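Speaker notes: Soft toys, hard baskets
Istville family library, evening talk, 7 pm start

Slide 1. Welcome everyone, point out the tea. Tell them straight up that I love this topic! Tidying a bed full of plush toys is my favourite small job in the house and I want them to go home keen to try it.

Slide 2. Start with the bed. Clear, flat, waist height, so you can see every toy you own (floors swallow them). Put the empty basket on the sheet first, then the toys beside it. Pause and let people look at the carrot's face. 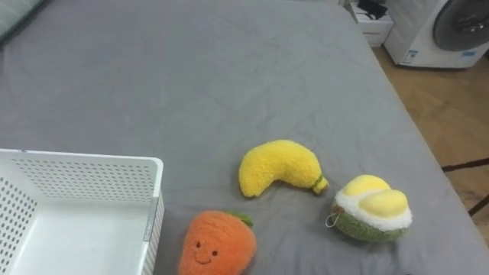 Thorlacius wrote back after the December session that a basket on the bed only works if the bed gets made first, and that at their place the doona goes on the floor before any toy is touched. Good point, read it out. Ask for a show of hands: doona off or doona on?

Slide 3. Why I'm mad about perforated baskets. Air gets through, crumbs fall out, and you can hose the thing down in the yard. Mine weighs 760 grams and I've carried it up 2 flights of stairs with a full load. Mention the Sorkum swap shelf, where old baskets go for a gold coin.

Slide 4. Filling it. Round, squashy toys on the bottom, long curved ones over the top. Don't stuff! If the lot rises past the rim, get a second basket or have a chat with the kids about favourites. 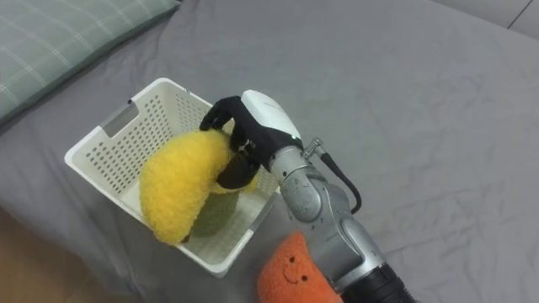 Banana and basket, with a green toy underneath.

Slide 5. Washing. Cool cycle, mesh bag, dry in the shade. Embroidered faces hold up beautifully, glued eyes less so. Hand around the Flovix mesh bag and remember to get it back this time.

Questions until 8, then stack the chairs.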